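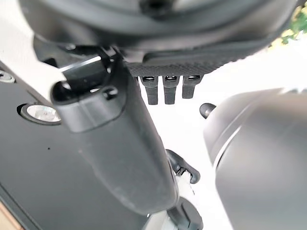

Right, quick one before the kettle goes. I've been meaning to write up the worktop business for weeks and if I leave it any longer I'll have forgotten which bits were annoying.

So. Small room, one long white worktop, too much stuff. Everyone who moves into a new place says they'll keep the surfaces clear. I lasted until the second box. By June the worktop was where things went when I didn't know where else to put them. Post. Batteries. A lamp with no bulb. A bag of screws belonging to a shelf I no longer own.

The plan was to have it all sorted in an afternoon. Ha.

First job was getting everything off. Everything, onto the bed, so I couldn't go to sleep until it was done. I do this every time and every time I end up sleeping next to a stapler. Then a proper wipe down, warm water and a bit of washing up liquid, nothing clever. There was a ring from a mug that I'd decided was permanent. Not permanent. Just needed more than a lick with a damp sleeve.

Then the sorting. I had a grand system in mind with labels but the labels were in one of the piles, so it became: keep here, keep somewhere else, out. The "somewhere else" pile was enormous and is, as I type, still on the landing. Moving on.

Boxes. I bought 2 of the Pernance ones, the shallow kind with the lids, after dithering between those and the Trunport stacking trays. The Trunport ones look better. They also stick out past the back of the worktop by a finger's width, and that would have bothered me every single day until I died. The Pernance boxes fit. The lids are stiff and you need both hands, so anything I use daily lives outside them. Pens, tape measure, scissors. The rest can be a nuisance to get at, I don't mind.

Cables took the longest. I had no idea I owned that many. Most were for things long gone to the tip. I kept one of each type, then got nervous and kept a spare of each type, then had a word with myself and put half the spares back in the out pile. Bread bag ties are brilliant for this by the way, no need to buy the velcro ones. (I had bought the velcro ones. Pack of 500 because it was hardly more than the small pack. If anyone wants some velcro ties.)

The Aigner lamp got its bulb. It's been sat there dark since I moved in and all it needed was a walk to the shop. It's at the left hand end now, pointing at the wall, and the whole room looks better in the evening. Should of done that on day one.

Spent, all in, £40 and a bit of change. That's the boxes, the bulb, and a mat for under the kettle that I didn't need. Not counting the velcro, that was an earlier mistake.

Things I'd do differently. Measure first, obviously. I measured the worktop along the front and forgot that the wall isn't straight, so the gap at one end is bigger than at the other and I'd planned everything for the big end. Also I'd do the drawers before the surface. I did the surface first becuase it's the bit you see, and then had nowhere to put anything, as the drawers were full of takeaway menus and a manual for an Urnlow heater. I have never had an Urnlow heater. It must have come with the flat.

Drawers are next. There's two of them and I'm a bit scared of the bottom one, it doesn't open all the way and something slides about at the back when you tug it.

Oh, the jigsaw. Someone asked in the comments last time what happened to the jigsaw. 1,008 pieces according to the box, which is an odd number to print on a box, and I've not checked. It's gone under the bed on its board with the edges done and most of the sky. It was the reason I couldn't use the worktop to begin with, so it's been evicted until I get a table. Don't suggest those roll-up mats, I tried one and lost a corner.

Kettle's boiled. Drawers post when I've done the drawers. Landing pile to be dealt with before then, or at least moved so I can get the hoover past it.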